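Storing Dry Goods at Home
Miltdale Household Extension Service

Dry goods such as rice, flour and beans keep best in closed containers held away from heat and light.

1. Wash each container in warm, soapy water and let it air-dry for 24 hours.
2. Check the food for insects before filling. Discard any affected package.
3. Fill to within 2 inches of the top and close the lid firmly.
4. Label the container with the contents and the date of filling.
5. Place older stock at the front of the shelf.

Residents may request the full storage chart, Leaflet 118, from Pushpa Semwal at the Kirnesard office.

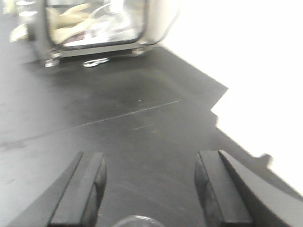 Storage container with a clear front pane.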